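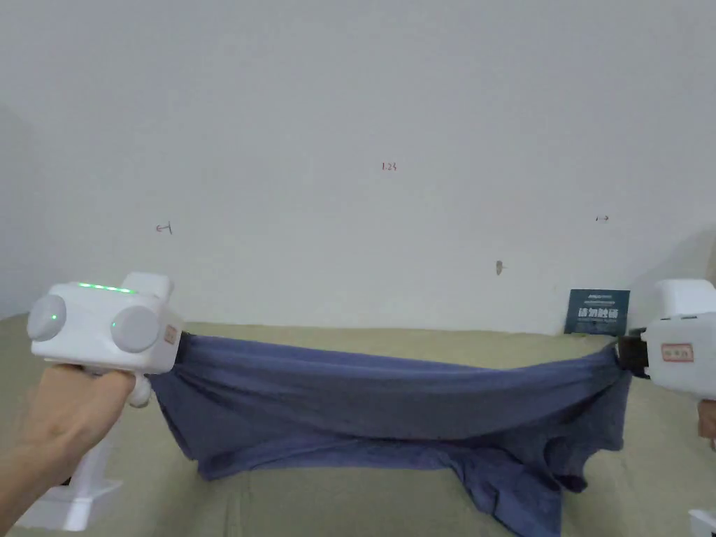
A Shirt, a Bed and a Flat Surface

At the Trestbridge residence halls, laundry instruction begins on the bed. Each new resident is issued bed linen and a printed card of 4 steps, and is invited to a short evening session on the care and folding of everyday clothing. The program is now in its ninth month and has received 110 residents since it opened.

The first garment taught is the plain T-shirt. Telma Insaurralde, who directs residential services, chose it for its ordinariness. "Most of our residents own more T-shirts than anything else, and most of those are kept in a heap," she said. "A shirt that has been folded properly can be found in the morning."

The method begins with tension. The shirt is held at both ends and drawn out sideways until the fabric forms a straight ridge, with the remainder hanging down onto the bed. Soft creases along the ridge are acceptable. Deep folds in the lower part should be shaken out before the shirt is laid flat, as they are difficult to remove once the sleeves have been turned in.

Residents are advised to work on a bare bed or a smooth cover. Dark colors, navy in particular, are best folded over a pale surface – khaki or beige serves well – where a turned hem or a stray sleeve can be seen at once.

Yamila Garrido, who leads the evening sessions, allows 50 minutes for the full lesson. Shirts occupy the first half, and fitted sheets take up whatever remains. She asks that buttons be left until the second visit.

Printed cards are available from the residence office on the ground floor, which remains open until 9 in the evening.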